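Chapter 4
Sorting Small Supplies: Two Bins and a Case

Before You Start

I learned to sort supplies in a stockroom in Sturkville that was about as wide as a hallway. My boss was Welington Prado, and on my first morning he handed me a carton of mixed odds and ends (masks, packets, little bags of who knows what) and told me to put it away. I asked him where. He said, "That's the job," and went off to answer the phone.

I was pretty mad at the time! But he had a point, and this whole chapter grows out of it. Putting things away is easy once somebody has decided where they go. Deciding is the part that takes brains, and it's the part most new stockroom workers try to do while their hands are already full.

In Chapter 3 we looked at shelves and labels for big stuff, the cartons and the cases of paper goods. Now we get down to the small, light, floppy things. They slide under other things, they stick to your sleeve, and they all look alike when they're in a heap.

4.1 The Table Comes First

I like to sort on a table, with the containers lined up along the far side and the loose items in the middle where I can reach them. A plain brown top is great for this, by the way. White wrappers and pale blue masks show up on it right away, and on a white counter I lose them all the time.

Two open bins in different colors will carry you a long way. I've used blue and pink for years. You don't need to read anything to tell them apart, and you can call out "blue!" to the person next to you without either one of you looking up. Between them goes something with a lid, like a small metal case with a handle, for whatever has to leave the room when the sorting is over.
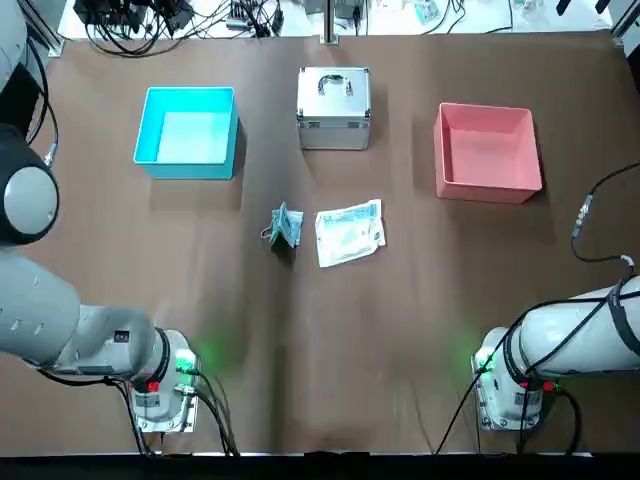
Keep the middle of the table for things that haven't been decided yet. I'm strict about that. Once a finished item drifts back into the undecided pile, you'll pick it up again, think about it again, and maybe put it in a different bin the second time. I've done it plenty. When I worked on the big count at Midell we had 2,571 small items on the sheet, and I'd bet I handled a good part of them twice.

4.2 Picking a Rule

A sorting rule is one sentence that tells you which bin. "Things you wear go in pink, everything else goes in blue" is a rule. "Put like with like" sounds nice, but two people can read it two ways, and by lunch they will have.

Try your rule out on 20 items before you turn it loose on 1,000. If you stop and scratch your head more than once or twice, the rule needs work. Say you've picked "wrapped in one bin, unwrapped in the other." Fine, so what about a packet that's been opened and folded shut again? Settle it, write it down, tape it to the table, and keep going. 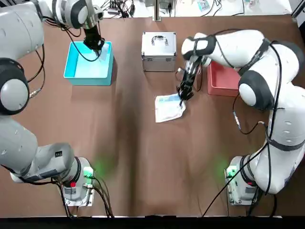

Soft packets deserve a word of their own. They're flat, they crumple, and the printing often ends up face down. Pick them up by a corner or an edge, turn the printed side toward you, and lay them in the bin flat. If you drop them in from high up they land on end and slip down the side, and then you're fishing around for them later. (At Tanasarn we had a deep gray bin that ate packets like a couch eats change. I still don't miss it.)

4.3 Bags Inside Bins

Some items show up in a clear bag. Leave them in it! You can see what's inside, it keeps the parts together, and a bagged item counts as one item on your sheet no matter what's in there. Set it down with the printed side up if you can. 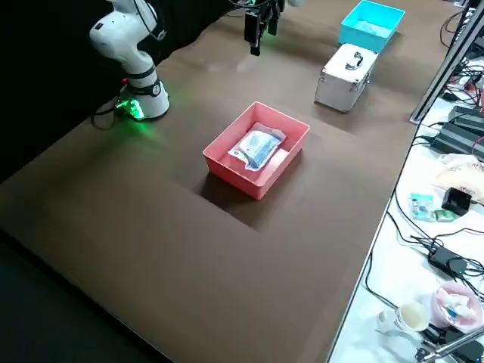 Shallow bins with sloped sides are my favorites for bagged goods, and Kudari stocked its whole back room with them while I was there. Your fingers slide right down the wall and under the bag. Don't fill them to the rim, though. I stop at around 75 percent, and then I start another bin of the same color.

Words to Know

Undecided pile: items on the table that have no bin yet.
Sorting rule: one sentence that tells you which bin an item goes in.
Carry case: the container with a lid and a handle, used for items that leave the room.

Turn to Section 4.4 when you have a table cleared and two bins in front of you. We'll write your first rule together.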